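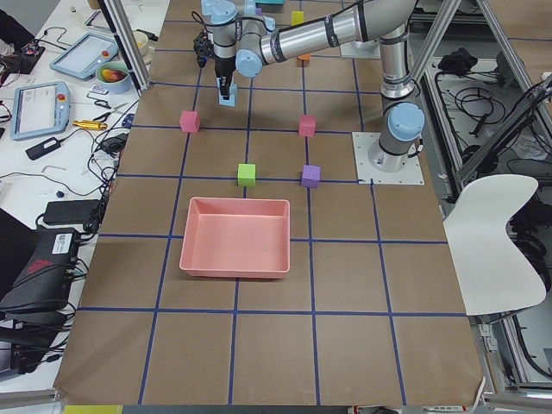 The gridded table, with foam cubes and the pink tray.

Halina Borkowska has been laying out tables for sorting work for 17 years, and she still does the paper herself. She uses plain brown kraft paper, pulled tight and smoothed by hand. The blue tape goes on after that.

"You do all the long strips first, then the cross strips," she says. "If you go back and forth between the two, your squares drift. I learned that on a table for Norko and had to peel the whole thing up."

The cubes are foam, in pink, green, purple, orange, yellow and light blue. She orders from Sakari, in boxes of 500, and picks through them before she uses any.

"Foam gets dented. A dented one leans, and then you're looking at the lean and you forget what you were doing."

I asked why dark blue tape. She said she had tried white and found it too bright on the brown paper. Green was worse, with green cubes in the set.

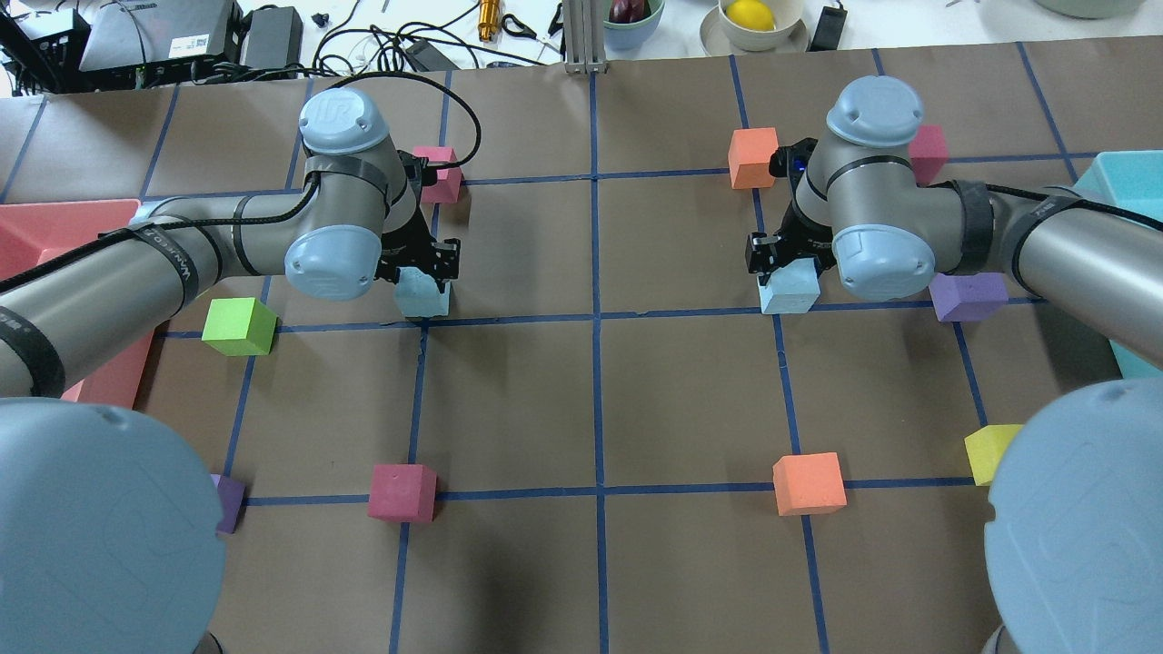
Where the cubes go

Borkowska doesn't mind if a cube lands on a tape line. The squares are there so that two people can talk about the same spot without pointing.

"I say second row, left, and Tadeusz knows where I mean," she says. Tadeusz Nowicki shares the layout work with her. He would like the cubes kept inside the squares — they have had that discussion more than once.

The trays are plastic with low walls. She went through deeper ones in February and sent them back.
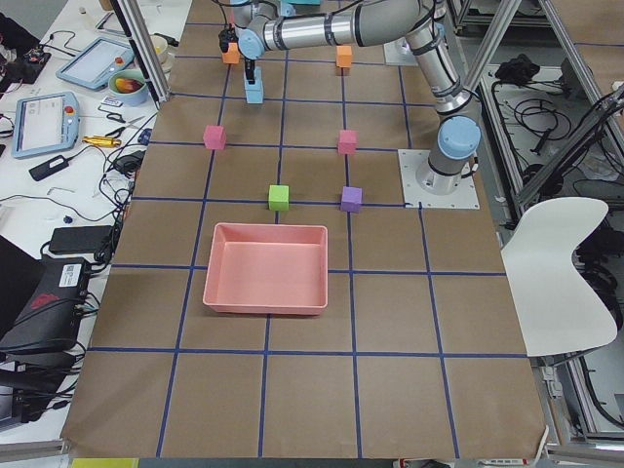
"With a deep tray you can't see what's in it from a chair," she says. "I sit down a lot more than I used to."

A sheet of paper lasts her about 176 rounds of sorting before the tape starts lifting at the ends. She cuts the new sheet a little long and lets it hang over the front.

Her next table is for Vornance, and it will be narrower. She hasn't decided on the size of the squares yet.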